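Looking after the bench arm at Matheson

A gallery page for the Sokville workshop group, put together in April by Catriona Semple and Magnus Ritchie

The bench arm is a small table-mounted arm with a two-part job: pick up loose parts and put them in a box. It is one machine on one table, and most of the work of keeping it going is small and regular. We set it up in simulation first, with the table, the box and the parts laid out in the model, and only then move anything on the real bench.

Cameron Dow wrote the first set of notes for this page when the arm was installed. Ariel Maglaya has since added the part about the gripper. The entries are short because the full procedures are in the Clostar binder on the shelf by the door.

Table and base

The base is bolted near the back edge of the table, which leaves the front clear for trays and for hands when the power is off. The bolts are checked with a torque wrench every 12 weeks. If one has moved, all of them are slackened and done again in a cross pattern.

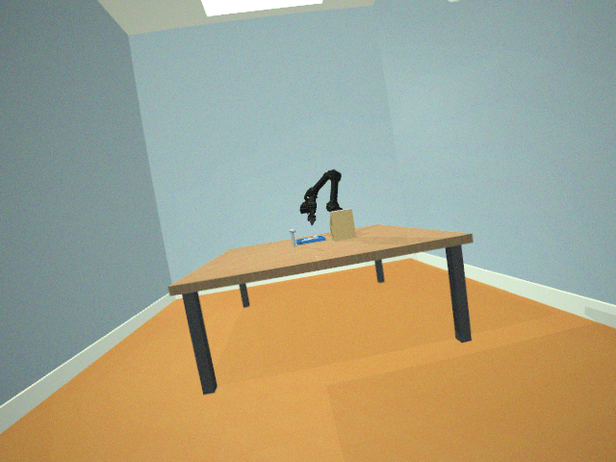

The base position in the model has to match the bench. Harriet Montoya measures from the back edge of the table to the centre of the base, then from the left edge, and types both into the layout file. We had it wrong by 8 mm for most of last winter and the arm kept coming down on the rim of the box.

Height matters as well. The real table has adjustable feet, and somebody had wound one of them up to clear a cable cover. A spirit level on the tabletop found that in a minute. It now gets used before every calibration.

Gripper

The fingers are checked for play before each run. Hold the gripper body in one hand and try to rock each finger with the other. A slight movement is fine. If it clicks, the pin is worn and the finger comes off.

Finger pads are changed as a pair, even when only one looks tired. The spares are in the drawer marked Ono, along with the small hex key. Please put the key back.

Upright parts are harder to pick than flat ones. The approach for anything tall and thin is straight down, with the speed cut by half for the last stretch. Flat pieces can be taken faster, but the fingers must open wider first.

Box and clearances

The box sits close to the arm, so the elbow has to stay high when the arm swings round. In the model we run the whole cycle with the collision check switched on and look for any warning. If there is one, the box is moved and the cycle is run again from the start.

After a change to the layout we run 98 picks in simulation and then 3 slow ones on the bench with a hand on the stop button. The results go in the log with the name of whoever made the change.

Cables

The arm cable is tied at the base and at the elbow, with enough slack for a full turn. Ties are cut and replaced at each service. Do not pull them tighter to make it look neat. Magnus has the cutters.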